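# Getting a homemade gripper to pick up cloth without chewing it

I've been building a two-finger gripper arm at the shared workshop on and off, and picking up laundry has been by far the most annoying thing I've asked it to do. Blocks are easy. Mugs are fine. A tea towel on a sofa will make you want to take up gardening. Anyway, I've got mine to a state I'm happy with, so I'm writing the steps down before I forget them.

I'm assuming you've already got an arm that moves where you tell it and a wrist camera that gives you a picture. Mine runs on a Drutia controller board with the Plurnholm software on top, and the menu names below come from that.

## 1. Sort the zero first

Power everything off, close the fingers by hand until the tips just touch, then power up and press **Set closed**. If you skip this the fingers will think they're shut when there's still a gap, and thin cotton slides straight out (I lost a whole evening to this one).

Check the screws on the fingers while you're in there. Snug is enough – if you crank them the finger twists a bit and the tips no longer meet flat.

## 2. Turn the grip down

Set the grip limit to 35 per cent. The default is full power, which is great for holding a block and horrible for a woven seat cover, because it'll grab the sofa along with the cloth and try to lift both.

Closing speed wants to be slow as well. I use 20 on the slider.

## 3. Approach from above, fingers open

Come down over the cloth with the fingers in a wide V and stop just short of the seat. Save that as your hover position. From there you only need three moves:

- down until the tips brush the fabric
- close
- straight up, slowly, no sideways bit until it's clear

Aim for a fold or a ridge. A flat sheet gives the tips nothing to pinch, so if the cloth is lying smooth, scrunch it up a bit for your first tries and work towards flat later.

## 4. Move it out of the workshop

Bench settings only get you so far. My bench is hard and a cushion isn't, so I had to redo the hover height completely once I was working over a sofa.

With a red cloth bunched up on the grey seat and the fingers open over the cushion, the wrist view looks like this:
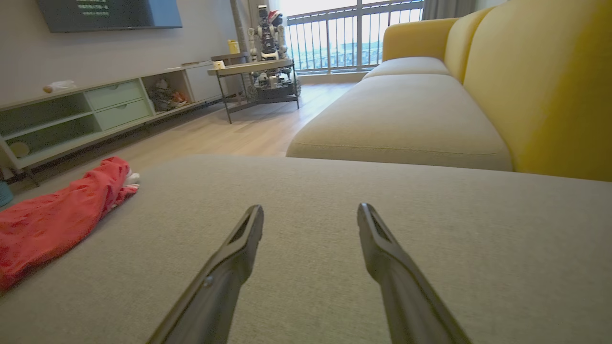
Jurić wrote back when I posted my settings on the workshop board: try the lower grip limit, but set the hover height again for every cushion, mine were 2 cm different on the same sofa and it kept pushing into the softer one. Also check your port, Plurnholm wouldn't see my camera until I'd typed 3939 in by hand.

Both good points, and I've now got a separate saved hover for each seat. The camera port is under **Settings > Video** if yours is being shy too.

## 5. If it still drops things

Stick a small strip of Nutis grip tape on the inside of each tip, trim it flush with a sharp knife, then go back and do step 1 again with the tape on.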